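Heat Retention in Rental Bedrooms: Final Project Report
Department of Housing Studies, Jatthorpe College

2. Method

The study compared overnight heat loss in 20 rented rooms in the Osard district. Tenants recorded the air temperature at bedtime and again at 6 a.m., and completed a short survey on heating costs and bedding. 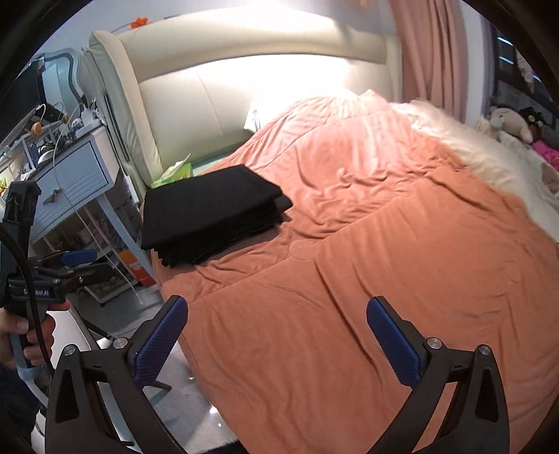 Heating cost was the main concern raised in the survey. Most tenants reported turning the radiators off before midnight and relying on bedding until morning. Covers were therefore grouped by surface and construction. A velvety blanket with stitched seams, such as the orange one on the bed with the padded headboard, was entered as "plush, stitched." Flat woven covers formed a separate group.

3. Limitations

Readings were taken over 5 nights in October, before the coldest part of the season. 2 rooms in the Namach building were excluded after their sensors failed. Clothing left on the bed was not treated as bedding.

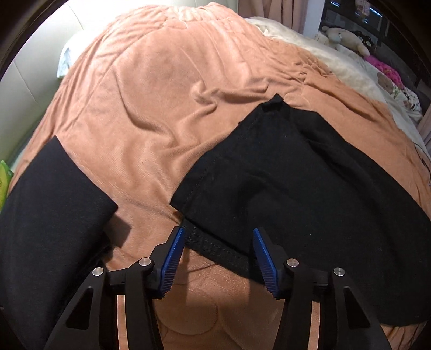

Figure 2. Plush blanket with black fabric resting on it.

Further work should repeat the readings in winter and include the older Kawaguchi apartments.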